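GRAROVHAM HOUSING CO-OPERATIVE
Minutes of the General Meeting of Members
Held in the ground floor meeting room, Sunday, 4 pm

Present: Danica Ivanov (Chair), Stojan Petkov (Secretary), Senad Krasniqi, Azra Mujić, and members as signed in the attendance book.
Apologies: Wondimu Woldemariam.

1. Minutes of the previous meeting
The minutes were taken as read. Mr Krasniqi asked that under item 6 the word "gate" be changed to "side gate", as the co-operative has two. With that correction the minutes were agreed and signed by the Chair.

2. Matters arising
The Secretary reported that the lock on the bin store had been replaced and that keys could be collected from the office. The letter to the council concerning the street lamp opposite the main entrance had been sent, and a reply was awaited.

3. Heating contract
The Secretary presented the two quotations received for the yearly servicing of the boilers. Stakero had offered the same terms as last year, with an emergency visit included in the price. Novico had offered a lower yearly charge but would bill each emergency visit separately.
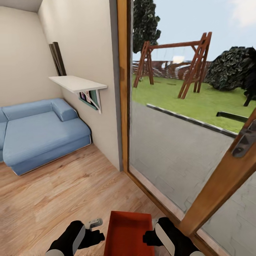
Mrs Mujić pointed out that the boiler serving the upper floors had failed more than once last winter, and that a contract without emergency cover could prove dearer. Mr Krasniqi asked whether Novico would agree to a fixed charge for call-outs. The Secretary had put this to them and had been told that they would not.
Resolved: that the contract with Stakero be renewed. Carried, with Mr Krasniqi abstaining.

4. Stairwell noise
Two letters had been received concerning doors being slammed late in the evening. The Chair reminded members that the house rules ask for quiet on the stairs after 10 pm. It was agreed that the door closers on the first and second landings be adjusted before any further step was considered.
Action: Mr Petkov.

5. Service charge
The Chair proposed that the monthly service charge remain unchanged until the spring meeting. The reserve fund stood at £1009 after payment for the gutter repairs. Several members felt that this was too low for a building of this age, and a proposal to add £4 a month to each household's charge was put to the vote and lost. The Chair's proposal was then carried. It was noted that the matter would return in the spring with full figures.
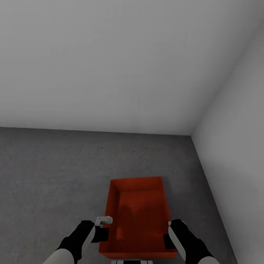 Question from the floor: When must the December charge be paid by households who do not use standing orders?
Reply from the Chair: Payment should reach the office within 30 days of the date on the notice, as in other months. Members expecting difficulty were asked to write to the Secretary before that time.

6. Bicycle store
Mr Krasniqi reported that the racks were full and that a number of bicycles had flat tyres and no name tag. It was agreed that a notice be posted giving owners 20 days to tag their bicycles. Untagged bicycles would then be moved to the cellar and kept there until the spring meeting. Mrs Mujić asked that children's bicycles be treated in the same way, and this was accepted.
Action: Mr Krasniqi.

7. Garden wall
A written report from Mr Woldemariam was read out. The builders, Dimitrov, had inspected the cracked section behind the drying area and advised that it be rebuilt before the frosts. Members were asked to keep clear of that section in the meantime. The Secretary was authorised to accept their price, provided that the work included removal of the rubble.
Action: Mr Petkov to write to Dimitrov.

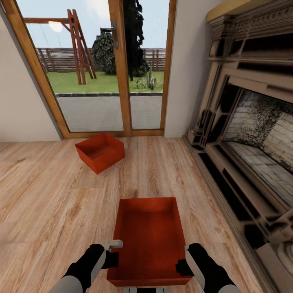
8. Any other business
Mrs Mujić asked that parcels not be left on the radiator shelf by the entrance. The Chair agreed to raise this in the next newsletter.
A member asked for a second key to the drying area. The request was referred to the Secretary.

9. Next meeting
The date of the spring meeting will be posted on the noticeboard. Items for the agenda should be given to the Secretary in writing.

The meeting closed at 5.20 pm.

Minutes taken by S. Petkov, Secretary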